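Ivareck still shopping for a goalkeeper as Nilline hold firm

July 2004

Ivareck's search for a goalkeeper has entered its third month, and the club is believed to be preparing a fourth bid for the man who keeps goal for Nilline. The first three were turned down, the last of them by return of fax and before lunch.

The interest goes back to May, when Nilline came to the Clonier Ground on the last day of the season and left with a 0-0 draw that kept Ivareck out of the promotion places. The visiting keeper made 15 saves, one of them with the back of his head. Ivareck's directors watched all this from the good seats and seem to have concluded that if they could not beat him they had better pay him.

Nilline see it differently. The club has let it be known that the player is not for sale, that he would not be for sale at twice the price, and that anyone wishing to offer twice the price should write to the club office. Supporters with long memories will recall the same being said of a left winger two summers ago, a week before he turned up in somebody else's shirt holding a scarf over his head.

Money is the usual trouble. Ivareck cleared a fair sum from their cup run but spent much of it on a new drainage system, which works very well and has yet to stop a shot. Wages are a smaller problem. The keeper is thought to be on modest terms, and there are 2 years left on his contract, so Nilline are under no pressure to sell and are enjoying themselves.

There is another option. Abdel Hamid, the sporting goods firm whose name has been on the front of the Ivareck shirt for the past four seasons, is said to be willing to put up part of the fee if the club signs on for another four. The catch is a clause that would give the sponsor a say in the color of the goalkeeper's jersey. Older fans still speak of the orange and lilac number from the last time such a thing was allowed, and at least one referee asked for it to be changed at halftime.

In the meantime the club has one senior goalkeeper on its books. He is 38, he has a bad shoulder, and he has been asked to take the under-16s for training on top of his own work. His understudy was released in the spring after the game in which he came for a corner and met the ball on its second trip through the box. A trialist from the northern league played 45 minutes in the first summer friendly, let in three, and was thanked for coming.

Season ticket sales have held up all the same. The club has sold 900 so far, which is up on this stage last summer, though last summer the ticket office was closed for painting. Prices are frozen for adults. Parking is not frozen, and those who used to leave their cars behind the Clonier end should note that the lot now belongs to the supermarket, whose manager is said to follow Nilline.

Ivareck open the new season at home, and the league's computer, which has either a sense of humor or no idea what it is doing, has given them Nilline. The deadline for registering players falls the evening before. Should the fourth bid go the way of the others, the home side will spend another afternoon shooting at the man they have spent all summer trying to sign. 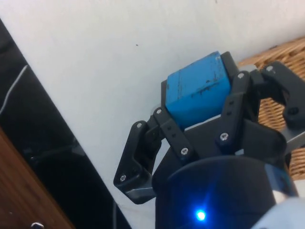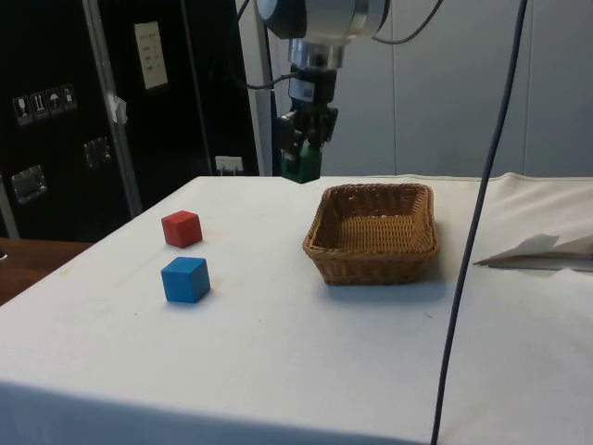 Nilline, for their part, have been busy in a quiet sort of way. They have brought in a center back on a free transfer and let two midfielders go, and they have a friendly to play before the opener, away to a works team that beat them 4-1 last year. The keeper is expected to start. He has said nothing in public about any of this, beyond telling a local radio station that he likes where he lives and has just had the kitchen done.

Ivareck's next friendly is at home, with kickoff at three. Entry is free to season ticket holders and the team will be announced on the day – the part of it that wears gloves may be announced somewhat later. The club shop will be open, and last season's replica shirts are half price in all sizes except the ones people want.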